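常温の果物を仕分けて箱に収める手順

柑橘、キウイ、いちごなどを一度に買うと、大きさも傷みやすさもそろわない。箱に移す前に一度テーブルに広げ、種類ごとに分ける。 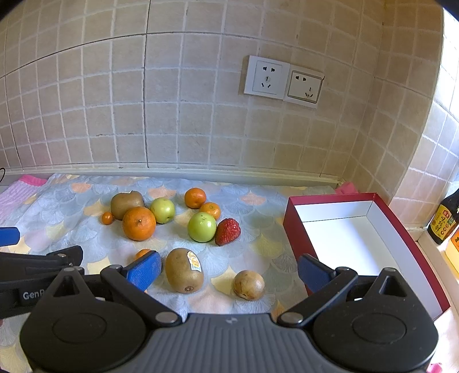 仕分け前の果物。オレンジ、みかん、キウイ、ナツメ、いちごなど。右は赤い箱。

1. 台の準備
硬い天板に直接置くと、熟した実は自重で当たり傷がつく。布を一枚敷く。厚手の綿なら転がりも抑えられる。布は洗いたてを使い、柔軟剤は控える。香りが皮に移ることがある。
箱は利き手側に、ふたを開けた状態で置く。内側が白いと、汁漏れやカビの点を見つけやすい。

2. 点検
一個ずつ持ち上げ、底側を見る。傷みは接地面から始まることが多い。
・柑橘：へたの周囲を軽く押す。沈む場合は当日中に食べる。皮の浮いたみかんは下段に入れない。
・キウイ：縦方向に両端をはさんで押す。横腹を押すと果肉がつぶれる。硬いものは追熟に回す。
・ナツメ（生）：しわと褐色の斑点を見る。緑色で張りのあるものは冷蔵。
・いちご：へたは取らない。洗うのは食べる直前。
産地シールは、この段階でははがさなくてよい。皮の薄い果物では、無理にはがすと表皮が一緒に取れる。食べる前にぬるま湯で湿らせてはがす。

3. 分け方
保存場所で三つに分ける。
常温：オレンジ、みかん、硬いキウイ
冷蔵：熟したキウイ、ナツメ
冷蔵（別容器）：いちご
追熟中のキウイにはりんごを一個添え、口を閉じた紙袋に入れる。他の果物とは離す。りんごから出るエチレンで、ナツメなども熟度が進む。

4. 箱詰め
底に新聞紙かキッチンペーパーを二重に敷く。大きく重いものから入れ、オレンジ、みかんの順とする。段は二段まで。小粒の柑橘は隙間に落ちて忘れやすいので、小皿か紙カップにまとめて上に載せる。
ふたは閉め切らず、指一本分ずらす。密閉すると内側に結露し、紙が湿る。紙が湿っていたら交換する。

5. 重量の記録
食べ切れる量を把握するため、箱に入れる前に総量を量る。当方の直近の値は1,059 g、うち皮と種で捨てた分が406 g。柑橘の比率が高いと廃棄分は増える。秤はFimicoのデジタル式、最小表示1 g。風袋引きは箱ではなく、軽いボウルで行う。

6. 置き場所
直射日光と火元を避ける。コンロの脇は不可。8月は常温扱いの柑橘も冷蔵庫の野菜室に移し、乾燥を防ぐため一個ずつ紙で包む。湿度計の表示が65 %を超える日は、箱のふたを外しておく。
点検は一日おき。カビの出た実は取り除き、接していた実は皮を拭いて先に使う。

補足
布についた柑橘の汁は、乾く前に水で押し洗いする。いちごの染みには台所用中性洗剤を少量つけ、裏からたたく。柄物は塩素系漂白剤を使わない。

文：Gülizar Altıntaş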